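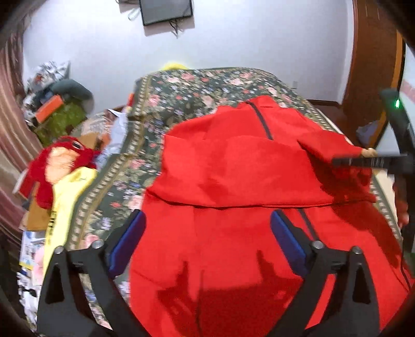
Figure 4.1 A red garment laid out on a dark green floral bedspread.

Chapter 4
Rubies, Spinels and the Trouble with Red

When I started sorting stones for a living, I thought color would be the easy part. Red is red, right? My first week at the bench in Caltora cured me of that. I was handed a paper packet of 248 small red stones, all mixed together, and told to split them into rubies and everything else. I got through it before lunch and felt very pleased with myself. Then my boss went through my ruby pile with a little handheld instrument and started flicking stones back across the tray at me, one after another, for what felt like the whole afternoon.

Most of the ones I got wrong were spinels. If you've never met a spinel, you're in for a treat! They turn up in the same gravels as rubies in many parts of the world, they can get their red from the same element (chromium, in tiny amounts), and for centuries people simply called the lot of them rubies. Some very famous crown jewels have turned out to be spinel once somebody finally tested them. So I was in good company, though I didn't feel like it then.

What separates the two is what goes on inside. Ruby is corundum, which is aluminum oxide. Spinel has magnesium in it as well, and its crystals are built on a different plan. Light entering a ruby usually splits into 2 rays, and each ray comes out a slightly different color – turn the stone and you may catch a purplish red one way and an orangey red the other. Spinel doesn't split light like that, so the red stays the same whichever way you turn it. We'll spend a good part of this chapter learning to see that difference with a dichroscope, a tool small enough to lose in a coat pocket (I've lost two).

Hardness comes next. Ruby is a 9 on the Mohs scale and spinel is an 8, which sounds close until you remember that the steps on that scale aren't even. Please don't go scratching finished stones to find out. I once watched a dealer at the Rantala fair do it to a ring he was trying to buy, and the owner has my sympathy to this day.

After that we get to garnets, then glass, and then the lab-grown rubies, which have been around for well over a century and fool plenty of people who should know better – me included, on a bad morning.

Before you read on, get out the practice set from Chapter 3 and put the red stones on a white sheet of paper near a window. Write down what you think each one is, in pen. We'll come back to your list in section 4.4.

4.1 Where the red comes from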